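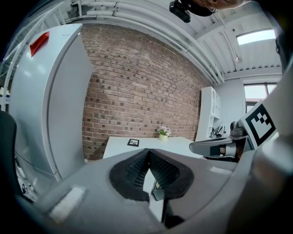 Hand-held gripper recording: house rules, frequently asked

Jarkine has recording rooms at two sites, Prekow and Alleo. The rules are the same at both, whatever you may have been told at Prekow.

Do I really have to read this before my first shift?
Yes. It takes less time than redoing a morning's recordings, which is the usual alternative.

What do I check before I press record?
Four things: the lens is clean, the battery is charged, the jaws open and close fully, and the markers on the fingers are flat and unmarked. A marker with a thumbprint on it is a marker the software will ignore, along with everything you did that hour.

Can I stick a peeling marker back down with tape?
No. Clear tape shines, and shine is as bad as dirt. Swap the marker for a new one from the drawer and note it on the sheet.

How fast should I move?
At the speed of someone putting away their own crockery. If you are moving like a film robot, stop. The real robots do that without our help.

What goes on the table?
Whatever is on the task card. Your mug is not on the task card. Neither is your phone, however nicely it would sit next to the flowerpot.

May I move the props about between takes?
You should. Every take starts from a different layout. Sliding the picture frame a finger's width to the left and back again does not count as two layouts, and yes, we do look.

What if I drop something?
Keep recording until you have let go of everything else, then stop and mark the take as failed. Do not delete it. Failed takes are useful, and Uysal, our labelling tool, has a box for them. It has no box for takes that have vanished.

Who is allowed in the room?
The person recording and one helper. Visitors sign in first and stay behind the operator. Anyone who hasn't signed the consent form stays out, and that includes people who are only popping in for the milk.

How long can I hold the gripper?
No more than 9 minutes at a stretch, then put it down. Six stretches is the most in one shift. Wrists complain late, so please don't wait for yours to bring it up.

Where does the gripper go afterwards?
In its case, jaws closed, charger in. The windowsill is not its case.

How long are recordings kept on the card?
Seven days after upload, then the card is wiped. Check your upload went through before the week is out.

I think one of these rules is silly. Who do I tell?
Use the form on the noticeboard page. Rules do get changed. The one about biscuits has been reviewed and stays.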